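Arm stops over the rug in sim, no fault raised
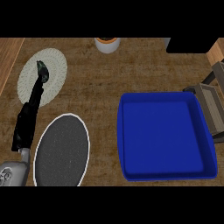 1 min read - 4 replies

wdesmet
Our sim cell, black arm, gripper over the round cream rug. The target is the blue tray. On 11 of 240 runs the arm halts in this pose and the controller still reports "done". Log is clean. Physics step is 1,000 Hz.

siebe_d
Check the joint limits. A clamped target counts as reached in the Nidetano driver.

wdesmet
Limits checked, nothing clamped. Run 77 repeats it every time with the same seed.

pwhitlock
I'd look at the rugs. If they have collision meshes, the planner may be cutting the path short.

siebe_d
Disagree. A collision would raise a stop, and he has none.

pwhitlock
Only if the stop is passed up. Ours was swallowed until we patched it in April. Please don't put this on the real arm - a false "done" lets the next move start.

wdesmet
Fair. Hardware is locked out. Will rerun 77 with rug collisions off and post the log.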